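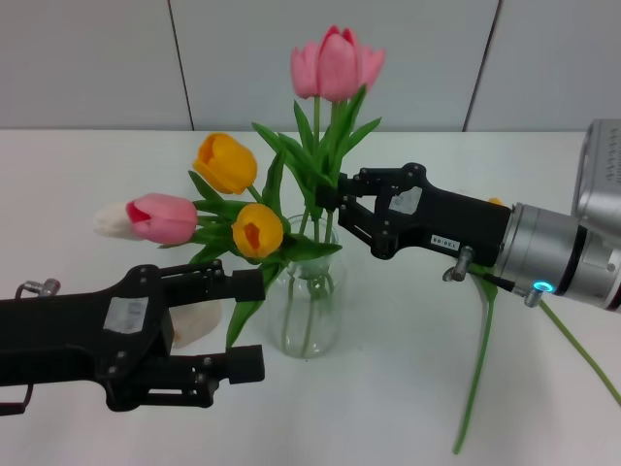 Quick one tonight, I have a bus at 7 and the lab wifi is being the lab wifi.

So the flower task finally has numbers. For anyone who skipped the last few posts — two arms, one vase, tulips, and a policy trained from teleop demos. Job is to arrange the stems. Sounds cute. Has eaten my entire April.

The trouble all along was stems. Our old setup (Villads calls it Folitz, so now we all do) learned from 193 demos and was fine on anything stiff. Markers, wooden spoons, a paint brush. Then you hand it a tulip and it closes on where the stem was in the last camera image, and the stem has swung off someplace else. Or it grabs the bloom. Squashed petals, wet table, me with a roll of paper towels.

What we changed. Really only one thing. Before, the policy spat out a chunk of actions and ran the whole chunk before looking again. Now it throws away the tail of the chunk if the stem has moved more than it expected. There's a small head on the side that predicts where the stem will be at each step, and if the prediction and the camera disagree, stop, replan, go again. Imelda's idea, she had it on a whiteboard back in winter and I said it would be too jittery. It is a bit jittery. It also works a lot better, so I owe her lunch.

Numbers, same vase, same kind of flowers, scored per stem:

Old way: 31 percent placed without damage
New way: 78 percent

Damage means a bent stem or a bruised petal, judged by Nurhan, who didn't know which policy had done which run. She is strict. I argued two of them and lost both.

Caveats, becuase somebody will email me. One vase. One table, one background, one kind of flower. Tulips are nice to us, thick stems, no thorns, big obvious bloom on the end. Tried it on some ranunculus on Wednesday and it was ugly. Also we ran 3 seeds for the new policy and only one for the old, which I know, I know. Bořivoj is rerunning the old one properly on the Kirard machine over the weekend. If the gap shrinks I'll say so here.

Things that still go wrong:

Leaves. A leaf lying across the stem looks a lot like a stem. The left arm is worse at this than the right and I don't have a good story for why. Might just be the demos, I'm right handed and I did most of them.

Crossed stems in the neck of the vase. Pull one, the neighbor comes up too. The side head only tracks the stem we're after so it has no clue about the neighbor. Next thing to fix probably.

Letting go. Grabbing is now the easy half! On release the finger pads stick a little and drag the flower with them. Opening slower helps, opening slower is also boring to watch.

One more thing that surprised me — turning the replan threshold way down did not help. Thought more looking would be more better. Nope, it dithers, hovers by the stem, never commits. There is a sweet spot and we found it by hand, which I'm not proud of. Vaughan wants to learn the threshold too. Fine by me if he writes it.

Code is a mess, will clean it up once the reruns are in. Don't ask for the demos yet, half of them have the wrong timestamps and I need to fix teh script first.

Ok bus.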